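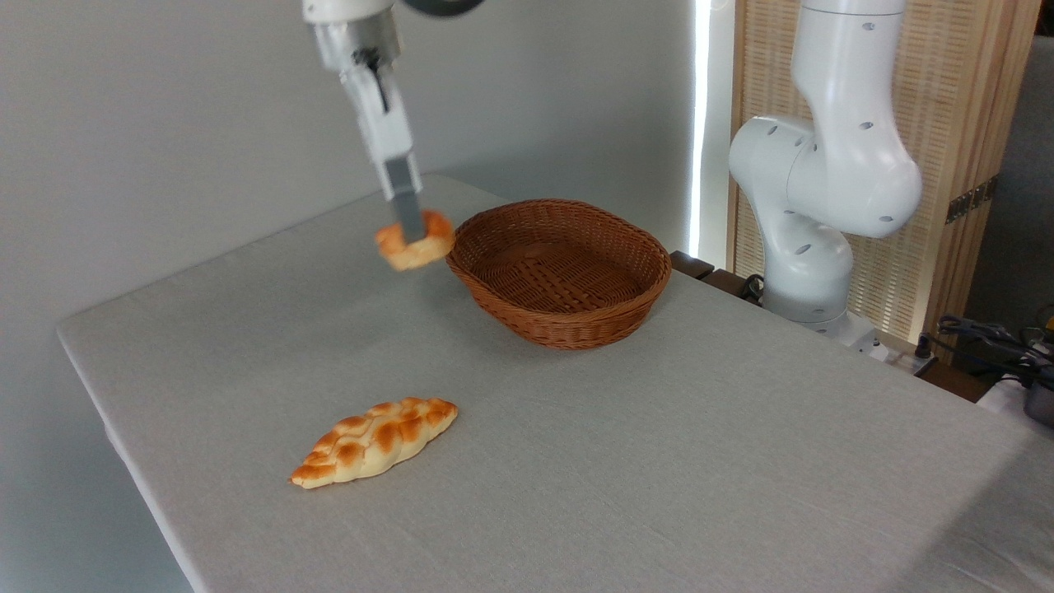

A bread roll held in the gripper of one of the two arms, beside the wicker basket, at the Strand shared workshop in Drevedton.

Category: Community Making
2 min read
May | By Oda Hägglund

Strand workshop members present two-armed table robot

DREVEDTON – Members of the Strand shared workshop have completed the first stage of Zellside, a members' project to set up a pair of robotic arms at an ordinary table and have them handle everyday items. Bread was chosen for the opening trials.

The work was led by Tyra Granström and Vilgot Torvik, who spent up to 300 hours of their own time on the mounting, cabling and control software.

"Bread rolls differ in shape, and they mark easily if held too tightly," said Ms Granström. "Most of our evenings went on the grip."

The control software and mounting drawings will be made available to all 279 members of the workshop. Printed copies may be consulted at the front desk.

The second stage will address the handling of cups and cutlery. Members wishing to take part should first complete the workshop's electrical safety course and then apply to Estela Ulloa, projects officer, Strand, Drevedton.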